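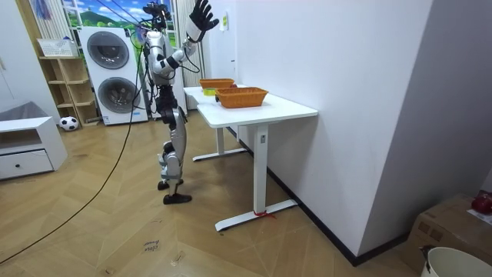

May 2022 - notebook, Cillberg room
Reading time: 5 min

Sorting is finally going into the Gyamfi set as a proper task and I'm so pleased with it! Up to now we had drawers, doors and pick-and-place on a bare surface, all fine, all a bit dull to train on. Sorting makes the policy look at what the thing is before it decides where the hand goes. Room layout for whoever takes the next block: desk long side against the wall, one basket near the front edge and one toward the far end, robot standing alongside so it can turn in to the desk, cable run out across the floor (keep it in that wide arc, please, it's good for the hips). The "close drawer" label is on the floor in front of the robot, and the cabinet with the drawer is across the room, so the two tasks can be alternated without moving any furniture. Zarmeena wants them mixed within a block and I've come round to her view.

Target for the set is 2000 accepted episodes across all tasks. We are at 984. April was slow, mostly the wrist calibration business, and I'd rather not repeat that. Oľga reran the calibration first thing and the offsets held, so I'm leaving it alone.

Sorting protocol, as run:

- two baskets, each with a handwritten category
- a few things on the desk between them, mixed
- operator is told the item and nothing else, has to choose the basket
- one episode = one item, from hands up to hands up
- shuffle the items after every episode, including turning them over or standing them differently
- baskets get nudged and rotated too, small amounts, don't line them up neatly again

That last one matters more than I expected. Filipa pulled the old Clallidine episodes and trained a small model on them, just to see, and it reached for the same spot on the desk whatever was there. Basket moved a hand's width, arm went to where the basket used to be. Very confident about it! So we move things. If it feels untidy you're doing it right.

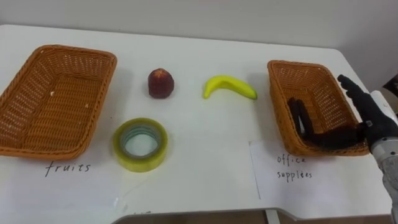 Fruits / office supplies. Hand in the right basket, nothing in the grip. Apple, banana and packing tape on the table.

The tape roll is my favorite item so far. Flat on the table it's a nasty grasp, wide and low with a hole in the middle, and operators split on it: Lindiwe goes for the rim with thumb and two fingers, Beathag hooks a finger into the core and lifts. Both work from her logs and both are going in. I did ask Filipa if two strategies for the same item would muddle the model and she says no, she wants the spread, as long as we note the operator on each episode so she can split them out later if it does go wrong. Operator ID is now a required field in Umex. It will refuse to save without it - I tried.

The banana is easy if you take it across the middle and horrible if you take it by an end, when it swings and you lose sight of it behind the thumb. The apple stands up nicely but it's glossy and doesn't forgive a sloppy close. Slow down over the last bit. Lindiwe had the idea of pausing just above the item before closing, and her apple episodes are much cleaner to watch. I worry we'd be teaching the model to dither, so for now: a pause is allowed, a pause is not required, and please don't all start doing it.

Rejects. I threw out 13 from the first sorting block of 60. Most were the arm coming in so high and so early that the forearm hid the items from the head view for half the episode. Approach from the side and keep the elbow out. A couple were me forgetting to start the wrist stream (sorry, Zarmeena). The rest were drops. Drops where the operator recovers and finishes the sort are NOT rejects, keep those, tag them "recovery". Beathag had been deleting hers out of pride and we've asked her to stop. They're worth more to us than another perfect banana.

Empty-hand stuff: we need the reach into the basket with nothing held as well. Go in, fingers down, come out. It's the start of the take-out task, and it also gives Filipa some contact with the basket sides that isn't mixed up with an object in the hand. Tag "reach only". Don't let it be counted as a sort, Umex can't tell the difference by itself yet.

Labels. Writing the category straight on the desk for one basket and on a sheet of paper for the other started as laziness, and then Oľga pointed out it's decent variety for the language side. Keep both kinds going. Different handwriting too, so take turns with the pen. I'd love a third category but the desk gets crowded and the far basket is already a stretch.

Things to do:

- more office supplies, small ones especially, the fruit is winning
- second apple, different color
- ask Zarmeena how she wants mixed blocks named in Umex
- try the sort left-handed, same layout, see whether the head view is any better
- Filipa to retrain once we have the next block in, same small model, same moved-basket check

If that model follows the basket even a little I'm buying cake. Beathag has the first slot next time, and I'm on logging.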